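Bathroom Check, Guest Unit 7
Vustham Holiday Units
Last updated: 9th July

Checked by: Raffaele Sala
Comments reviewed by: Ilaria Cocco
Job no. 1518

Mark each line OK, FIX or N/A. Write a comment for every FIX. Leave the sheet in the office tray, and don't leave it in the unit.

1. Floor and entry
Floor clear of bags, cords and towels: OK
Door closes and latches: OK
Lock can be opened from outside with the flat key: FIX
Comment: Key turns but sticks halfway. Same comment was made in March by Ernő Somogyi. Needs graphite or a new barrel.

2. Power and lighting
Light over mirror works: OK
Safety switch trips on test: OK
Nothing electrical left plugged in near the basin: OK
Exhaust fan runs and clears steam: FIX
Comment: Runs, but there is a rattle on start-up. Cover needs to come off for a clean.

3. Basin, tap and shelf
Tap handle moves through its full travel without grinding: OK
No drip with tap closed: OK
Hot water at basin within limit on the unit card: OK
Basin free of chips and cracks: OK
Sealant where basin meets countertop: OK
Shelf firm when pressed at both ends: OK
Glass and ceramic items kept back from the shelf edge: FIX
Comment: Clear glass at the left end and ribbed mug at the right end. Both sit right at the ends of the shelf, above a hard countertop. Swap for plain cups like the white one already there, or move them to the kitchenette.
Empties removed: FIX
Comment: Empty plastic bottle, no cap, lying on the back ledge of the countertop. Recycle.
Toiletry packets sealed and in one place: FIX
Comment: They are in a loose pile at the middle of the shelf, one on top of another. Put them in a dish so they don't slide off into the basin. I didn't check the seals one by one.
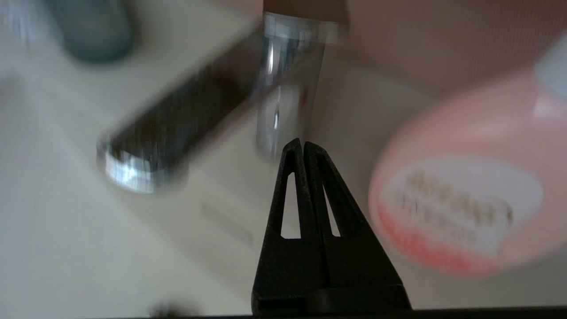
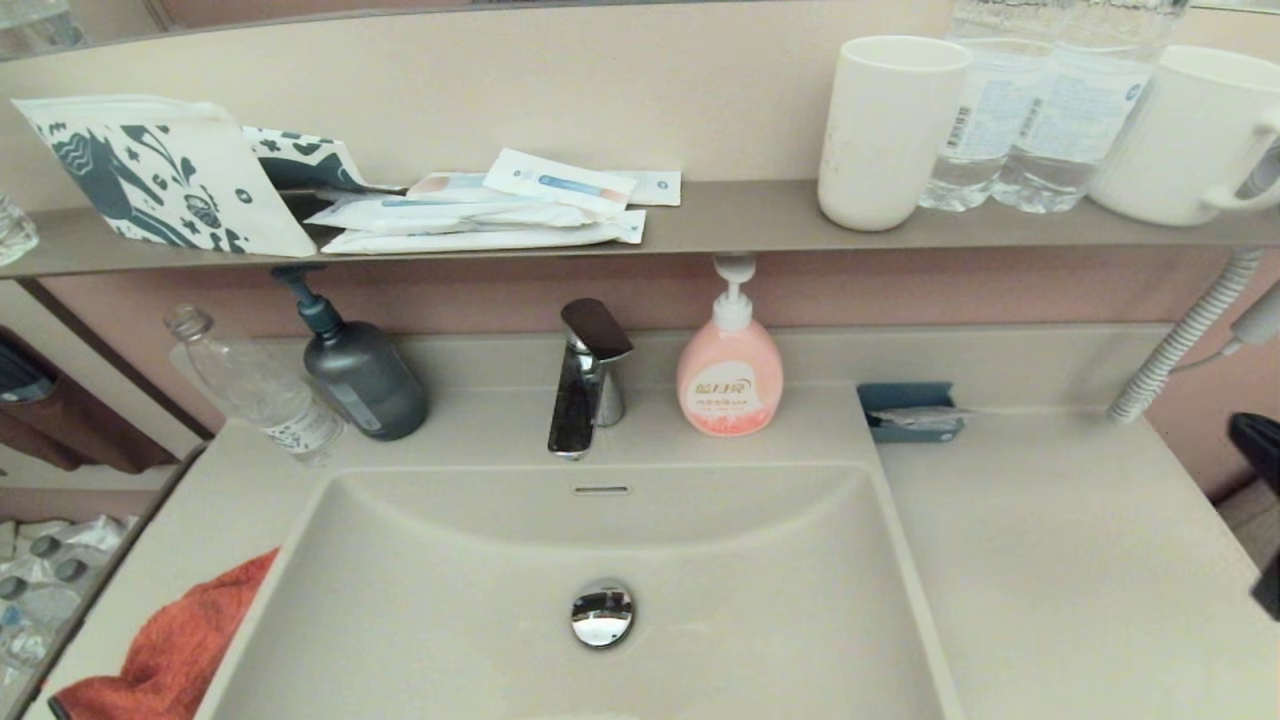
Item 3, Unit 7. First photo: tap and lever handle. Second photo: shelf and basin.

Drinking water on the shelf is fine to stay. The patterned paper bag at the left end can stay too, but stand it up straight or it will end up in the basin.

4. Shower
Grab rail tight, no movement at wall plates: OK
Non-slip mat present and suckers intact: FIX
Comment: Mat is due for replacement. Spare is in the Clister cupboard, second shelf.
Screen glass and hinges: OK
Drain runs freely: OK

5. Cleaning products
None stored in the unit: OK
Labels on all trolley bottles readable: OK

Follow-up
Lock and fan: Ernő Somogyi
Shelf items, empties and mat: Maëlle Bélanger
Recheck by Raffaele before the next booking. If the lock still sticks, hold the unit and ring the office.

Questions about this sheet: Vustham office, ext. 258 | © Vustham Holiday Units | Back to top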